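Notes for the equipment planning talk – Gifty Annan, Bemamico
Slot is 25 minutes. Leave 5 for questions.

Opening
Say who I am. I look after the equipment budget at Bemamico. I don't write the software and I'm not going to talk about it. What I can talk about is what we bought for the soft toy handling work, what we should have bought, and what is on the list for next year.

Hand-held grippers first, arms later. Kwame Zakaria made that case in September and I agreed to it. A pair of grippers, a table and two people's time let us find out which toys are hard to hold before we pay for anything with a motor in it.

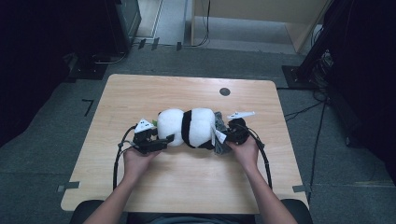

Budget lines people forget: cables, stands, tape, printed markers, spare finger blocks. Our first plan had one line for all of these, set at £700. We went past it. Next year it is £1000, held separately from the grippers so it can't be used to top them up.

Ask the room who has a spares line. Wait for hands.

Quotes. We had two, from Vustham and from Mirovo. Mirovo was cheaper per unit but spares were only sold in full sets. Craig Laing asked both for a parts list with prices before we signed. Do the same.

Toys are a cost too. We planned for 40 and Simone Furtado wants more long-fur ones, as short plush and shaggy plush need separate sessions. Put them in the plan as stock that wears out.

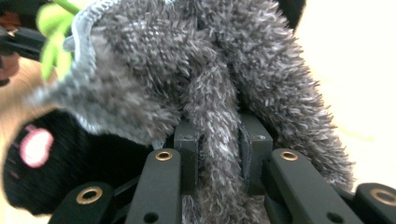
Reading time: 2 minutes

Arms. No order yet. Anoma Debnath is drawing up the requirements and we will go out for prices once she has finished. Things to settle first:
Floor space, including stands and cable runs
Who does the servicing
Whether to lease for the first year

If asked about leasing – say we are leaning that way, no decision.

Close with the spares line again, then questions.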